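Why Do We Wipe Tables?

From the Plurkero house and home pages for young readers. Updated September 2025.

A table can look clean and still be dirty. Dust falls on it all day. Hands leave a thin layer of oil that comes from skin. If someone ate a snack there, tiny bits of food may be left behind, along with sugar from a spilled drink. The sugar is what makes a table feel sticky.

Wiping takes these things away. The cloth does most of the work. A cleaning cloth is made of many thin threads, and there are small gaps between them. When you push the cloth over the table, dust and crumbs get caught in the gaps. Many cleaning cloths are made of microfiber. Its threads are much thinner than a hair, so the cloth has a lot of small places to hold dirt.

Water helps too. Dried juice is hard, but water makes the sugar in it break up and mix in. Then the cloth can soak it up. For oily marks you need a drop of dish soap, which lets oil mix with water.

How you hold the cloth matters. Keep your hand flat and press down a little. If you only touch the table lightly, the cloth slides over the dirt.

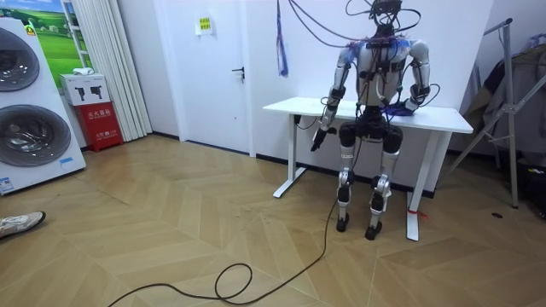
A blue or blue-purple cloth on a white desktop.
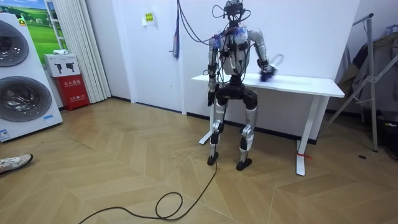
Why do people fold a cloth before they wipe?
Folding gives you more clean sides to use. Fold the cloth in half, then in half again. When one side gets dirty, turn it over or open it to a new side. A dirty side just moves the dirt to another place.

How to wipe a table

Take everything off the table first. Cups, pencils and papers go somewhere else.

Wet the cloth and squeeze it out well. It should be damp, and it should not drip.

Start at the far edge. Wipe across in a straight line, then come back a little closer to you. Let each line cover part of the last one.

At the near edge, catch the crumbs in your other hand and put them in the trash.

Wipe the sides of the table too. People hold a table there when they pull in a chair.

Rinse the cloth and hang it up open. A cloth left in a ball stays wet for a long time, and germs grow in wet cloth. That is where the bad smell comes from.

A small desk takes around 7 minutes if you clear it, wipe it and put everything back.

Words to know

Damp: a little bit wet.
Microfiber: cloth made from very thin threads.
Rinse: to wash with clean water.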